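Wanted: people who sort, pack and tidy for a living, to tell us where the machines fall short

Pritport, paid sessions, July 2023

Every few months somebody announces that a robot will soon be clearing your kitchen table or picking orders in the back of your shop. We have read a lot of these announcements at Fogh. We are a small testing outfit with nothing to sell, and we would like to hear from people who have done the work with their own hands.

Ferkon, the retail group paying for the study, wants to know whether a robot arm can take on the returns bin at its Zirnisthorpe branch. Our own view is that it probably can't yet, or can't at a speed anyone would pay for. We may be wrong, and you would be helping us find out. 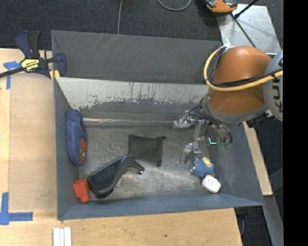 3 min read

A returns bin is a fair test and a dull one. A flat fabric pouch doesn't offer much to get hold of. A soft blue thing leans on one wall, a glossy black one lies along the floor, and a small toy sits close up against a white container. You would empty that lot while talking to a customer. Makers' films tend to show neat boxes, well spaced.

What you would do

You will come in for one session and empty bins by hand at your normal pace. Then you will watch the arm's attempts and mark each one as fine, poor or useless. We want the marks you would give a new starter, with no allowances made for it being a machine. There are 88 bins in the full set and no single person does them all.

Who we want

Shop staff, warehouse pickers, cleaners, hotel housekeepers, parents of small children. At least a year of doing the job, paid or unpaid. If you build robots or own shares in a firm that does, please leave this one to others. You don't need any qualifications and there is no test to pass.

Pay

£47 a session, plus bus or train fare. You are paid the same whatever you say about the arm.

To apply, write to Ea Sveinbjörnsson at Fogh's Pritport office. Tell us what work you do and which part of it you would most like to hand over. CVs will not be read.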